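Winter bug survey: what our first 1,000 forms are telling us

Many of you have been asking what became of the sniffle survey we sent round in February, and I'm happy to say the last of the envelopes has been opened. We mailed 1,000 forms to households in Asberg and Mullasberg, and 801 came back filled in, a wonderful return for something with that many boxes to tick! Thank you, all of you, including the person who wrote us two extra pages on the subject of cough drops.

Of those 801 homes, 40 percent had at least one person down with a cold, the flu or Covid over the winter. In Mullasberg it was a little higher than in Asberg, and we don't know why yet. 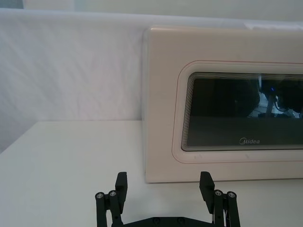 A microwave on a white tabletop.

What surprised me most was how the bugs moved once they got indoors. In homes where one person fell ill, 53 percent saw a second person catch it too, usually within the week. Please keep in mind that people were answering from memory, and very few had taken a test, so we can't say which bug was which. Still, it gives us something to set beside the clinic's own numbers - and it's a good deal more than we had last year.

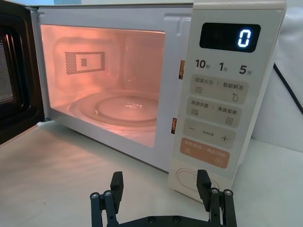

Idalina Henriques wrote in to say that she had flu in one half of the house and healthy grandchildren in the other, and that open windows and separate towels seemed to do the trick, though she was cold for nine days straight and would like that noted.

Noted, Idalina! We did ask about fresh air and hand washing, and those answers are still being typed up by Natália Macedo, so I'd better not get ahead of her. We also asked who had stayed home from work while sick, and a good many of you told us you wanted to but felt you couldn't.
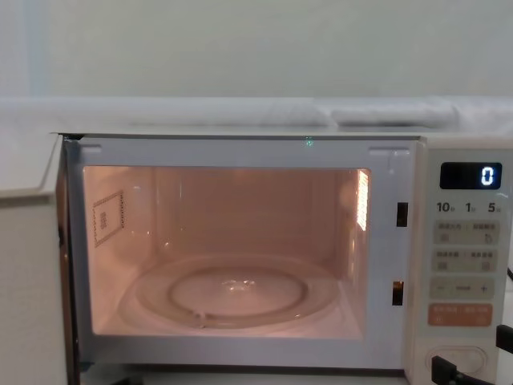
Enda Ó Flaithearta would like the next form to ask about sick pay as well, and wonders whether the people who went in coughing had any choice in the matter. We've added the question to the draft for next winter. If there's something else you'd like us to ask, drop a note in the box by the clinic's front desk, any time before 5 p.m.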